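How does a robot pick things up? A look at the Bulteck gripper kit

Picking up a sponge is easy for you. Your brain, your eyes and the skin on your fingertips all work together, and you don't have to think about any of it. A robot has none of this to begin with. Every part of the job has to be built or programmed by a person.

The Bulteck is a kit that lets you try this for yourself. It is a small robot arm with a two-fingered hand, and it is sold to schools and to families. This page explains how it works, what you can do with it, and what we thought of it after using it in our workshop in Skerkby.

What is a gripper?

A gripper is the hand of a robot. Some grippers have three fingers, some have five, and some have no fingers at all and use suction, a bit like a vacuum cleaner. The one in the Bulteck kit has two fingers. They move towards each other to close and away from each other to open.

Two fingers may not sound like enough. Try it. Put a rubber on the table and pick it up using only your thumb and one finger. Now try a pencil, then a book. You will find that you can pick up a lot of things this way, but heavy or wide things are harder. Robots have the same problem.

Why are the fingers soft?

Early robot grippers were mostly made of hard metal. Metal is good for holding metal parts in a factory. It is not so good for holding a strawberry or an egg.

The Bulteck fingers are moulded in a bright yellow material with rows of little square pockets in it. The pockets let the finger bend. When it presses on something, the finger gives a little and more of it touches the object. The more it touches, the better it can hold on. Scientists call this grip "friction". Friction is what stops your shoes from slipping on the pavement.

How does it see?

The kit has a camera, and you can fix it near the robot's wrist. The camera moves when the arm moves, so the robot always gets a close view of whatever is in front of its fingers. Things that are very close to the lens look blurry, just as your own finger does if you hold it up to your nose.

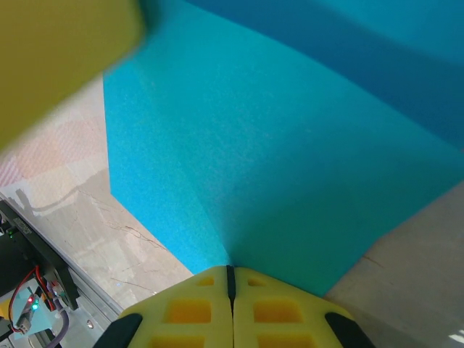 The view from the wrist. The two yellow fingers are closed on the narrow end of a blue foam block.

Foam is a good thing to start with. It is light and it squashes, so it does not matter much if the fingers press too hard. It will not break if it is dropped either. You can practise on foam for a whole afternoon before you move on to anything more difficult.

A block like this also shows why the place you grip matters. A narrow end fits easily between two fingers. A wide side may not fit at all. If you hold a long object at one end, the other end can tip or swing. If you hold it in the middle, it balances better. The robot does not know any of this until somebody tells it, or until it has practised enough times to work it out.

What does the robot do, step by step?

1. The camera takes a picture.
2. The computer looks for the object in the picture.
3. The computer works out how far each joint of the arm has to turn.
4. Motors turn the joints and bring the hand to the object.
5. The fingers close.
6. The arm lifts.

If step 2 goes wrong, everything after it goes wrong too. Shadows are a common cause. A dark shadow on the table can look like part of the object, and then the robot reaches for the wrong place. We had fewer misses when we moved our lamp.

Can you teach it?

Yes. There are two ways.

The first is to write a program. The kit uses coloured blocks that you drag across the screen, with instructions such as OPEN, CLOSE and MOVE UP.

The second is to show it. You move the arm by hand and the computer remembers where it went. Then it tries to copy you. The software comes with a library called Katona, which holds 1,430 grabs recorded by other people. You can play them back one at a time and see where each person chose to grip. Some of them are very clumsy, and those are worth watching as well.

What we liked

The fingers are easy to change. The building instructions have large drawings and not too many words. Playing back the Katona grabs is fun, especially in slow motion.

What we did not like

There are 267 parts in the box and many of the screws look the same. Sort them into bowls before you start. The cables are a bit short, so the computer has to sit close to the arm. Small flat things, such as coins, were too difficult for our robot. It pushed them along the table and never got one off it.

Staying safe

Build the kit with an adult. Keep hair, sleeves and fingers away from the joints while the arm is moving. Switch it off before you touch any wires or change a part.

Things to try

Pick up a cotton wool ball, then a wooden brick. Does the robot need to squeeze harder for one of them?

Turn the object a quarter of the way round. Can the robot still pick it up?

Cover the table with patterned paper. Does the robot find the object as quickly as before?

Words to know

Gripper: the hand of a robot.
Joint: a place where the arm can bend or turn.
Friction: a force that makes it harder for two surfaces to slide past each other.

The Bulteck kit is for ages 9 and up. Schools can borrow one for 2 weeks from the Flakstead lending library.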